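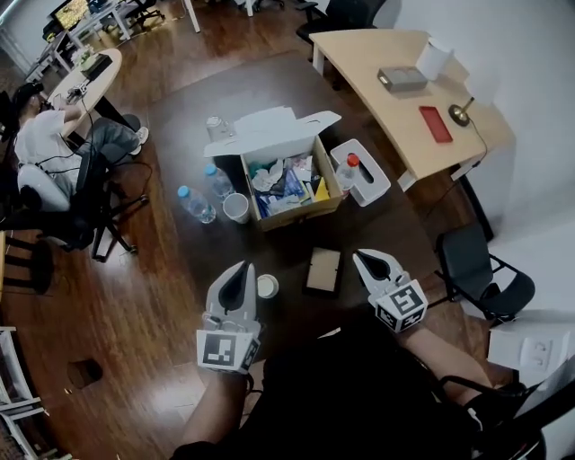 Pinzas de mano con los cubos de marcadores, mesa marrón, caja abierta en el centro.

Miércoles, 21 de octubre de 2026

Seguimiento de pose de las pinzas. Wenjie insiste en que la nueva versión del estimador (rama roden) ya no necesita el filtro de salida. No me lo creo todavía.

Repasadas 304 secuencias grabadas. El informe automático marca 80 con saltos de orientación, casi todos cuando un cubo queda de canto y se ve una sola cara. Es la ambigüedad de siempre en marcadores planos: dos soluciones con un error de reproyección parecido y el solver elige la que le da la gana. Subir el umbral de error reduce los avisos, claro, pero los saltos siguen ahí. Mohsin lo apuntó como mejora en la tabla; lo he quitado.

Otra cosa que no me gusta: la validación solo mira la continuidad de cada mano por separado. La distancia entre la izquierda y la derecha no la comprueba nadie. En una secuencia las dos trayectorias salen suaves y aun así las pinzas se cruzan dentro de la caja.

Con vaso transparente, botellas y envoltorios arrugados en la mesa, tampoco me fío de la profundidad. Bushra propone enmascarar los objetos transparentes. Puede ser, pero primero quiero ver el error sin máscara, por objeto y no en media global.

Pendiente:
- Forzar consistencia temporal entre las dos soluciones de PnP antes de tocar el filtro.
- Volver a calibrar el desfase cubo-dedos. El valor del fichero es de abril.
- Pedir a Alaric el script de comparación. El mío descarta fotogramas sin avisar: 1.929 de entrada, 1.089 de salida.

Hasta arreglar lo último no paso ninguna cifra a Oi-ling.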